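Meet Pronik, the Robot That Packs Baskets

Have you ever helped to put the groceries away? You pick up an apple, you look for a good place, and you let go. It takes you one second and you do not think much about it. For a robot the same job is quite hard, and this page tells you how one of them does it.

The robot is called Pronik. It is made by a company named Lornov, and shops can rent it by the month. Pronik is only an arm. It has no legs and no face. At the end of the arm is a gripper, and this is the part that works like your hand.

Pronik moves things from one basket to another. Imagine that a family orders food on the computer. Somebody at the shop must take every thing on the list and put it in the basket for that family. Pronik can do a part of this work, the part where you pick up and put down, again and again.

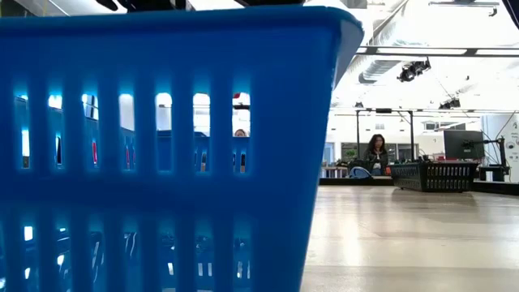
Mazandarani

A shopping basket like the big blue one looks very simple to us. But look at its side, with all those tall, narrow slots! Light comes through them, and so do bits of the room behind. A robot's camera sees all of it together, and the computer has to decide which blue is the near wall, which blue is the far wall, and what is only a person or a lamp on the other side. Baskets with holes are harder for a robot than a plain cardboard box.

The next hard thing is the rim. The arm has to come in from over the top, go down between the walls and come up again without a bump. Pronik plans this path before it moves. If something is in the way, it stops and makes a new plan.

Then there is the question of how strong to squeeze. A tin of beans does not mind. A peach minds very much! Pronik has small sensors in its gripper which feel the pressure, a little like the skin of your fingers.

Is Pronik fast? Not really. Lornov says it can move 4 things in a minute, and I think you could beat it easily. But it can go on for 14 hours and its arm does not get tired. It can lift things up to 2 kilograms, so a big watermelon is still a job for a person.

The first shop to rent one was a grocery store in Mostville, in June. In the first month Pronik packed 2,969 things there. The people who work in the shop still choose the soft fruit and the eggs themselves, and they fill the baskets that Pronik could not finish.

Words to know

Gripper – the part of a robot arm that holds things.
Sensor – a part that feels or sees something and tells the computer.
Rim – the top edge of a basket, a cup or a bowl.

Try it at home

Put on a pair of thick winter mitts and close one eye. Now move 40 pieces of dry pasta from one bowl to another, one at a time. Ask someone to time you, then do it again with bare hands and both eyes open.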